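Tristent Two-Arm Kit, after one semester with the robotics club
Reviewed Saturday, January 24, 2026

Our club bought the Tristent in October with the proceeds of a bake sale and a grant from Marwat, who have not asked what became of it. We are trying to teach it to fold laundry for the Tomell student challenge. Most of us can't do this ourselves.

Assembly took two meetings. The manual covers the left arm in 43 pages and the right arm in the words "repeat for other side." Fair enough, except for the cables, which will go wherever they please until you tie them down. Buy more cable ties.
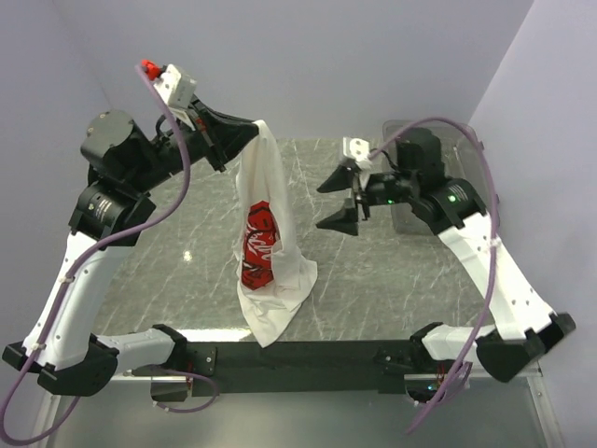
Stiff objects are easy. Blocks went fine by the second week and we got cocky. Cloth is another matter - a shirt has no sides, and the grippers will hold one corner very firmly while the rest does what it likes. Of our last 62 attempts at a fold, 6 would have passed with my mother, and she was in a good mood.

The Nemix software that comes with it is decent. Recording a run is simple, and replaying one is simple too, provided the shirt lands exactly where it did before. It crashes if you rename a file while it's open. Don't do that.

Four stars. I took one off for the manual, and I'd still pick it over the single-arm kit we had last year. Clubs with a deadline should start on towels.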